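Ticket 326: garment hanging cell, Jostholm site
Product: Drurero two-arm controller
Status: open, awaiting part
Priority: raised from normal to high after second stop

Reported fault

The right arm drops out with a wrist force limit error part way through the hang task. The left arm holds position and the gripper stays closed. The fault needs a manual reset at the controller. It came up twice on the morning run and again at 14:20, each time after the garment had been picked up and was on its way to the rail.

Setup is unchanged since October. Rail height is as per the Sarkow fitting sheet and the speed is set to 56 per cent.
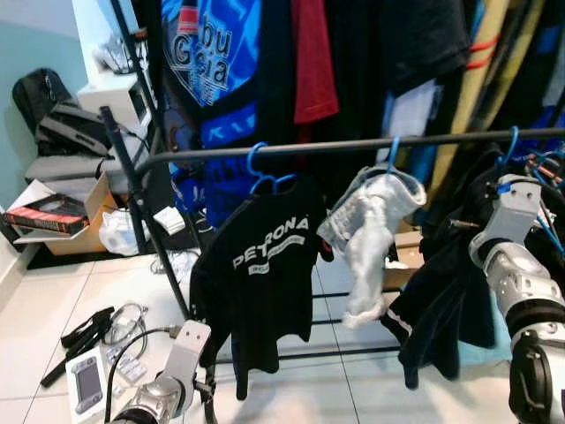

First check was whether the limit itself had been altered. It hadn't, and the log shows the same value on both wrists. Next was the cable run, as a cable pulling tight at full reach would look like extra load on the wrist. On the left arm a black cable loops out across the floor, and it moved freely when I took the arm through its reach by hand. The right arm's cables were re-clipped one link further back. The fault came back on the next attempt, so the cables were ruled out for now.

Ran the task with the garment removed and only a hanger in the gripper. No fault. Ran it with a light top on the hanger. No fault. The error only appears with the heavier items, or when the load hangs to one side.
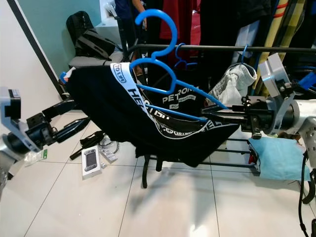

The controller works out the expected load from a centred garment, and that is where I think the trouble lies. It has no way of allowing for one that slides along the hanger. The black one with the white waistband was sagging well down towards the right arm, with the long side of the hanger lying across it. A load like that puts a twist on the wrist which the model reads as a collision. I have sent the force log to Durán with this ticket.

Temporary measures: speed cut for heavy items, and no reaching in between the arms to straighten a garment until the controller is in hold. Someone did this after the second stop with the arms still live. Please don't. 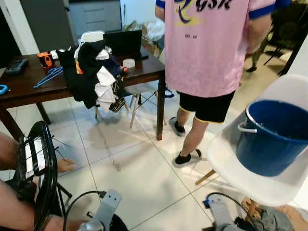

Banafsheh Rezaei: I've read the force log and I agree it is twist, but I don't want the limit raised to get round it. Please swap the right wrist sensor first, as its zero has drifted between resets and the left one's hasn't. If it still trips with the new sensor, send me the log from the first failed attempt and I'll look at the load model.

Sensor ordered. Ticket stays open until it has been fitted and the heavy items have been run again.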